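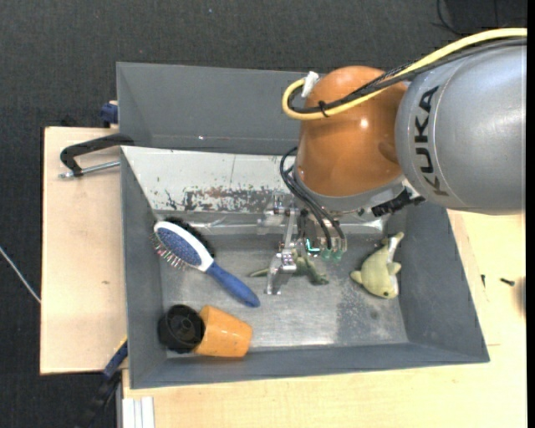
How to Empty a Junk Drawer Without Starting a Second One

Every kitchen has a drawer that sticks, and it sticks on a spatula you haven't used since October. Set aside 50 minutes. You will want to stop after 16.

What you need: one bin with sides, a trash bag, a damp cloth and a pen.

1. Tip the whole drawer into the bin. Don't pick through it in place. People who pick through it in place end up reading old takeout menus.

2. Wipe the drawer while it's empty. Whatever that sticky patch is, it has been there longer than the curtains.

3. Take things out of the bin one at a time. If it has a home elsewhere, walk it there now. A pile marked "upstairs" will still be in the kitchen at New Year.

4. Test every pen on the back of a menu. Dead ones go in the trash, including the nice one from the bank.

5. Keys that fit nothing go in an envelope with the date on it. If you haven't missed them in a year, let them go – the lock has.

6. Put back only what you reach for in the kitchen. Scissors, tape, matches, a tape measure. My limit is seven things, and I have cheated on it with rubber bands.

Toys are a separate problem. Hand them to their owner and expect to hear that each one is the favorite.

Marwa Abdelaziz wrote in to ask about batteries. Tape over the ends and take them to a drop-off point. Don't put them back in the drawer to think about it.

Next up: the cupboard under the sink. Wear gloves.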